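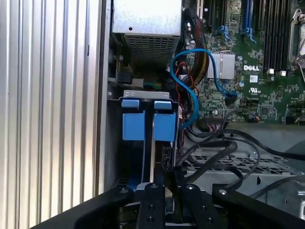 여행 이야기 147번째

숙소에 짐을 풀고 창문부터 열었더니 강 냄새가 훅 들어왔어요. 비린내라고 하기엔 좀 달고, 풀 냄새라고 하기엔 눅눅한, 딱 그 중간쯤 되는 냄새요. 아, 왔구나 싶더라고요. 작년부터 벼르고 벼르던 Mukton 강변길 드라이브, 드디어 다녀왔습니다! 사진 정리며 빨래며 미루다 보니 글이 늦어졌는데, 그래도 잊어버리기 전에 적어 두려고요. (늘 그렇듯 길어요. 차 한 잔 가져오시면 좋습니다.)

원래 계획은 아주 단순했어요. 아침에 Mukton에서 차를 빌려서 Rekum까지 올라가고, 고개 하나 넘어 Sầm 마을에서 하룻밤 자고, 다음 날 천천히 돌아오는 것. 렌터카 사무실은 선착장 뒷골목에 있는데 간판이 작아서 두 번이나 지나쳤습니다. 제가 받은 차는 하늘색 소형차였고 에어컨은 미풍과 태풍 두 단계뿐이었어요. 1월이라 낮에도 선선해서 에어컨은 거의 안 틀고 창문을 내리고 달렸는데, 그게 훨씬 좋았습니다.

Mukton을 빠져나오는 길은 솔직히 볼 게 별로 없어요. 타이어 가게, 시멘트 창고, 또 타이어 가게. 그런데 다리를 하나 건너고 나면 갑자기 길 양옆으로 키 큰 나무들이 쭉 늘어서고, 그 사이로 강이 보였다 안 보였다 합니다. 저는 이런 길에서는 속도를 못 내는 사람이라 뒤차들한테 계속 길을 비켜 주면서 갔어요. 오토바이 타신 아주머니 한 분이 저를 앞질러 가시면서 손을 흔들어 주셨는데, 뒤에 바나나를 산더미처럼 싣고 계셨어요. 바나나 실은 오토바이보다 느린 운전자라니, 저도 참.

Rekum에는 오전 9시 조금 전에 도착했습니다. 시장이 파할 무렵이라 걱정했는데 국숫집은 아직 한창이었어요. 이 동네 국수는 국물이 맑고 위에 튀긴 마늘을 듬뿍 올려 줍니다. 처음에는 심심한가 싶다가 중간쯤 식초에 절인 고추를 넣으면 맛이 확 바뀌어요. 꼭 반쯤 드신 다음에 넣어 보세요. 처음부터 넣으면 그 맑은 맛을 못 보고 지나가니까 좀 아깝더라고요. 다 먹고 나니 옆 테이블 할아버지가 귤을 하나 쥐여 주셨습니다. 말은 한마디도 안 통했는데 서로 고개를 얼마나 끄덕였는지 몰라요.

시장 구경도 한참 했습니다. 대바구니 파는 집에서 뚜껑 달린 작은 바구니를 하나 샀는데, 집에 와서 보니 쓸 데가 없네요. 지금은 양파가 들어가 있습니다. 꿀도 사고 싶었지만 배낭 안에서 샌 기억이 있어서 꾹 참았어요. (그때 그 배낭, 아직도 앞주머니가 끈적합니다.)

Rekum에서 Sầm으로 넘어가는 고갯길이 이번 여행에서 제일 좋았습니다. 꼭대기 표지판에 해발 1048미터라고 적혀 있는데, 올라가는 동안 굽이가 정말 많아요. 멀미 있으신 분은 국수를 조금만 드시고 출발하시길 권합니다. 저는 한 그릇을 다 비우고 올라갔다가 중간에 차를 세우고 한참 바람을 쐬었어요. 그 덕분에 구름이 골짜기 아래로 흘러 내려가는 걸 봤으니 손해는 아니었지만요. 산 그림자가 논 위로 천천히 움직이고, 어디선가 닭이 울고, 저는 가드레일 옆에 쪼그리고 앉아서 귤을 까먹었습니다. 그 귤이 참 달았어요.

고개를 넘으면 공기가 확 달라집니다. 얇은 점퍼 하나쯤은 꼭 챙기세요. 저는 가방 맨 밑에 넣어 두는 바람에 길가에서 짐을 다 뒤집었어요.

Sầm은 정말 작은 마을이에요. 가게 하나, 학교 하나, 그리고 제가 묵은 Delik 민박. 방이 모두 6개인데 그날 손님은 저밖에 없어서 주인 내외분이 저녁상을 같이 차려 주셨습니다. 민물고기 구이에 죽순 무침, 그리고 이름을 세 번이나 여쭤봤는데도 끝내 못 외운 나물 반찬. 나물이 하도 맛있어서 밥을 두 번 더 펐어요. 방은 소박합니다. 이불이 두툼하고 뜨거운 물은 저녁 식사 전까지가 잘 나와요. 늦게 씻으면 미지근해지니 도착하자마자 씻으시는 게 좋습니다. 와이파이는 마루에서만 잡히고요.

밤에는 마루에 앉아 한참 있었습니다. 별이 많았어요. 사진으로는 도저히 안 담겨서 몇 번 찍다가 그냥 휴대폰을 내려놓았습니다. 강물 소리가 생각보다 커서 잠이 올까 했는데, 베개에 머리를 대자마자 잠들어서 닭 우는 소리에 깼네요.

돌아오는 길은 강 건너편 옛길로 잡았습니다. 포장이 안 된 구간이 있어서 비 온 다음이라면 말리고 싶어요. 마른 날에는 소형차로도 충분히 다닐 만했습니다. 다만 중간에 주유소가 없으니 Rekum에서 꼭 기름을 채우세요! 저는 계기판 바늘만 쳐다보느라 마지막 구간 경치를 제대로 못 봤습니다. 그 유명하다는 절벽도 지나고 나서야 아, 저거였나 했어요.

차를 반납하고 선착장 앞에서 진한 커피를 한 잔 마셨습니다. 연유가 바닥에 두껍게 깔려 나오는데 저는 반만 저어서 마시는 걸 좋아해요. 마지막 모금이 거의 사탕 같거든요. 다음에는 같은 길을 우기 끝날 무렵에 가 보려고 합니다. 논이 한창 초록일 때가 그렇게 좋다고 민박 아주머니가 몇 번이나 말씀하셔서요. 혹시 그 계절에 다녀오신 분 계시면 고갯길 상태가 어땠는지 댓글로 좀 알려 주세요. 바구니 활용법도 같이 받습니다.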